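## 5. Waking up your Kilar ceiling fan

The blades are on, the canopy is snug against the ceiling, and the hard part is over! From now on you can keep both feet on the floor. This section covers power, the remote, and the two settings most people want on day one.

**Caution:** Keep everyone clear of the blades whenever the wall switch is on. If you need to touch the fan again, turn it off at the breaker as well as at the wall.

### 5.1 Batteries

The remote takes two AA batteries. Alkaline ones are best - rechargeables work too, but the range drops a little in big rooms.

1. Slide the cover off the back.
2. Match the + and - ends to the marks molded inside.
3. Press each battery down until it sits flat against the contacts at both ends.
4. Slide the cover back on. It should close with a light push.
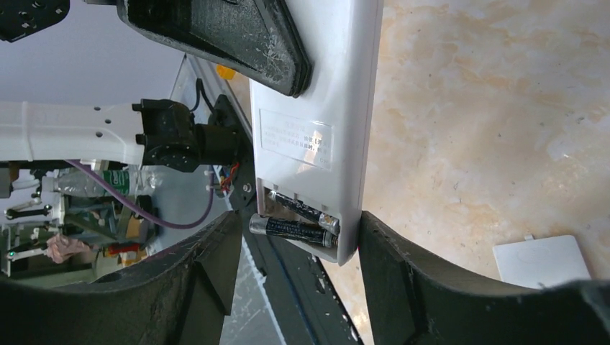 *Two AA batteries side by side in an open compartment, one sitting deeper than the other.*

**Note:** A cover that won't close nearly always means a battery is riding high. Take it out, check the spring or metal tab, and try again. Please don't force it.

### 5.2 Pairing

The receiver in the canopy listens for a new remote for a short time after power-up, so read these steps through once before you start.

1. Turn the wall switch off and wait for the blades to stop.
2. Turn it back on.
3. Within 5 seconds, hold **PAIR** until the fan light blinks.
4. Let go and press **LOW**. The blades should start to turn slowly.

If you have two Kilar fans on one switch (lucky you!), shut off power to the second receiver while you pair the first, or both will answer to the same remote. Owners of the older Pamcombe receiver should enter code 952 in place of step 3, using the number keys.
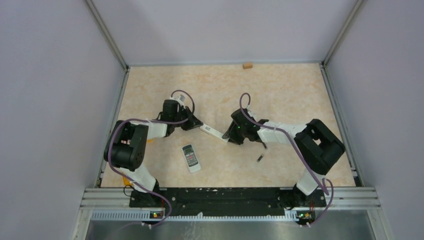 Once the fan answers, try all 3 speeds and let each one run for a minute or so. A soft hum on **HIGH** is normal. A steady tick usually comes from a loose blade screw, and section 4 has the tightening order.

### 5.3 Summer and winter direction

This is our favorite feature, and it makes a real difference to how a room feels.

- **Summer:** blades turn counterclockwise and push air down. You'll feel the breeze right away.
- **Winter:** blades turn clockwise on **LOW** and pull air up, which sends warm air back down along the walls.

To switch, press **OFF**, let the blades stop fully, then press **REVERSE**.

**Caution:** Never press **REVERSE** while the blades are moving.

### 5.4 Wall cradle

Fix the Ertürk cradle to the wall with the short screws from bag 2. Duván Cabrera on our support desk likes his beside the bed, and Ferhat Akbulut swears by the door frame - try a spot with tape for a few days before you drill.

Go on to section 6 to set the sleep timer.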